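4.2 Why the wrist view gets its own encoder

I went back and forth on this section more than any other, so bear with me. In the first version of Sellia we did what most people do. We took the external view and the wrist view, resized them to the same shape, and pushed both through one shared encoder. It was simple, it trained fast, and the numbers were decent enough that I almost left it alone. Then Tarcísio Mendonça sat down with the failed rollouts from our August runs and started sorting them by hand, and the pile he labeled "lost near contact" kept getting taller.

What he meant by that label is pretty specific. The arm picks a sensible approach, gets close to the handle or knob it's after, and then wanders. It doesn't crash and it doesn't time out right away. It just drifts sideways as if the target had stopped existing. We first blamed the action head (I was very sure about this and wasted two weeks on it), but swapping in the diffusion head from Midov left the drift right where it was.

So we looked at what the shared encoder was paying attention to. For the external view, the attention maps were nice and tidy. For the wrist view they were a mess, and the mess had a pattern: the encoder kept treating the camera as if it were upright. Walls, counters and cabinet edges show up at any angle once the wrist rolls, and features learned mostly from level views don't carry over well. Our training set, Garkomico, has 700 demonstrations across 9 simulated kitchens, and the external camera is level in all of them. The shared weights had every reason to settle on that.

The fix is kind of boring. The wrist view now goes through its own encoder, same architecture, separate weights, and we feed it the gravity direction in the camera's own coordinates as one extra token. The gravity vector comes straight from forward kinematics, so it costs nothing to compute and it's available on real arms too. We also drop that token at random during training. Without the dropout the policy leaned on it so hard that a small calibration error threw the whole thing off - a lesson we learned the slow way.

One more detail that mattered: we do not mask out the gripper. Earlier work in our group (the Aguiar baseline) painted over the gripper pixels on the theory that they carry no information about the task. I believed this for a long time! But the gripper is the only thing in the wrist view that keeps a fixed relation to the camera, and the separate encoder seems to use it as a kind of ruler. When we masked it, the drift came back in part, even with the gravity token switched on.

4.3 What the wrist camera sees

It's worth spending a minute on how hard these views are, since I think anyone who has only worked with external cameras underestimates it. I certainly did. Figure 4 is a wrist view from the simulated kitchens, at the kind of tilt that used to give us trouble. The rail in the upper left and the long pipe on the right both run diagonally, and the finger takes up a good part of the middle. A person can puzzle out the layout after a few seconds. The policy has to do it at every control step. 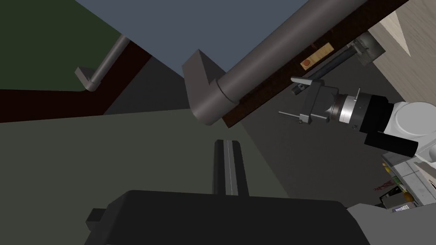 Figure 4. Simulated wrist view under strong tilt, with the gripper body and finger left unmasked.

We split the evaluation by wrist roll for this reason. An average over all rollouts hides the effect almost completely, because most steps in most episodes are spent in easy poses where either encoder does fine. Once you pull out the steep poses, the gap opens up. Of the drift failures Tarcísio had labeled, we picked 23 that could be replayed from the exact same starting state, and the two-encoder version finished the task in all but 2 of them. I don't want to oversell that. These were cases chosen because the old model failed on them, so some improvement was bound to show up just from rerunning with different weights. The fair comparison is the one on held-out kitchens in Section 5, where the gain is smaller but points the same way.

There is still a weak spot. When the finger covers the target for the whole final approach, the new encoder has no more to go on than the old one did, and the policy falls back on the external view. A short history of wrist frames should help with this - we tried a quick version with stacked frames and it overfit badly, so it's not in the results. Recurrent variants are running now.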